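The inventory for the Kondalley apartment ran to four pages, and Kevser Aksoy had been assigned the kitchen. The form was a Hekon 2206. It required one line per object, a condition code from 1 to 4, and the name of the heir, if known.

She began at the sink at 6 a.m. The will listed "dish things" and gave no further detail. Yao-tsung Leung, who was executor and also the nephew, sat on a box in the hall with the phone to his ear. The Doucette office had kept him on hold through two calls.

"Is the blue plate there?" he asked.

"Flowers on the border. White in the center."

"She never ate off that one."

Kevser entered: plate, white ceramic, blue floral. She left the code blank.
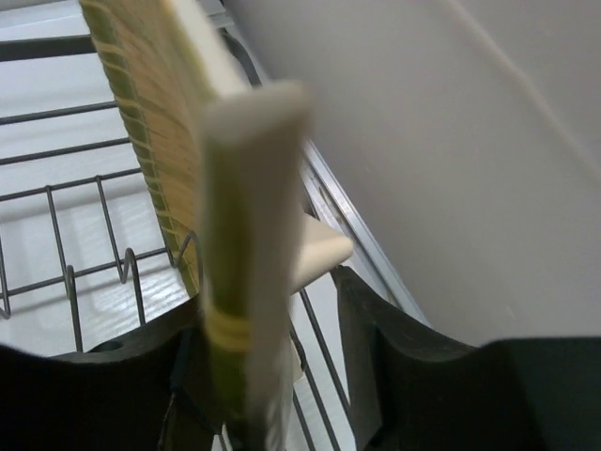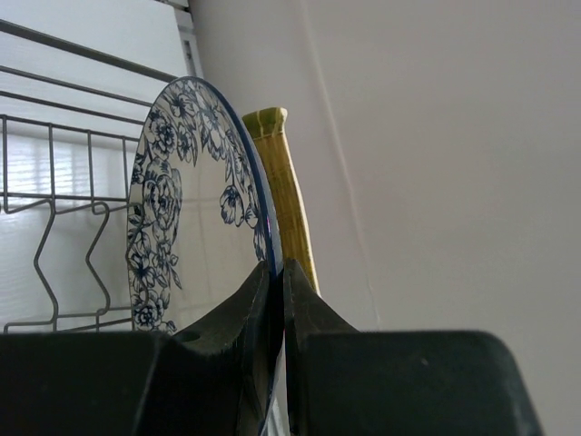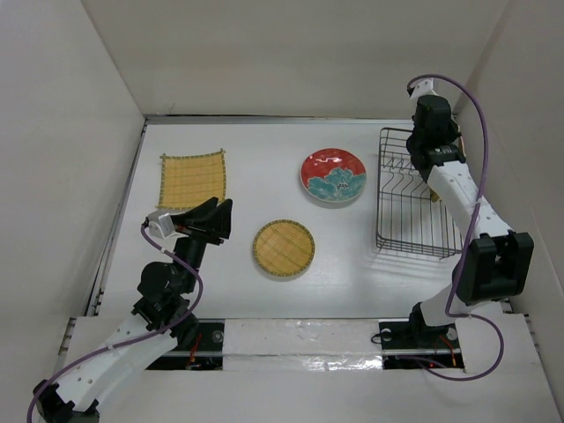
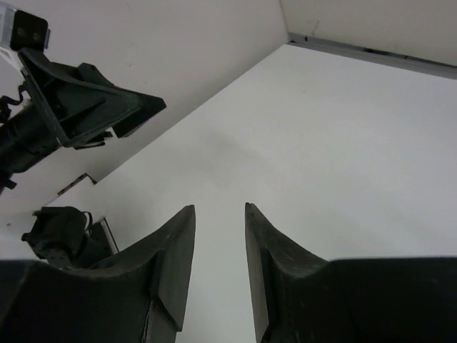
*Schedule C, kitchen: scrub brush, blue-flowered plate (first and second); mats, red and turquoise plate, wire rack (third); white surface (fourth).*

The mats took longer. The form had no category for bamboo, so she filed the square one under linens and the round one under linens, other. Yao-tsung said his aunt put the rice pot on the round one and the kettle on the square one, and that a guest who reversed them was corrected.

"Value?" Kevser asked.

"Of which?"

"The form wants a total for the schedule."

He put the phone down on the box. A recorded voice went on reading the office hours.

"Up to 1000," he said. "If you include the brush."

She wrote the figure in pencil and moved on to the drawer beside the stove.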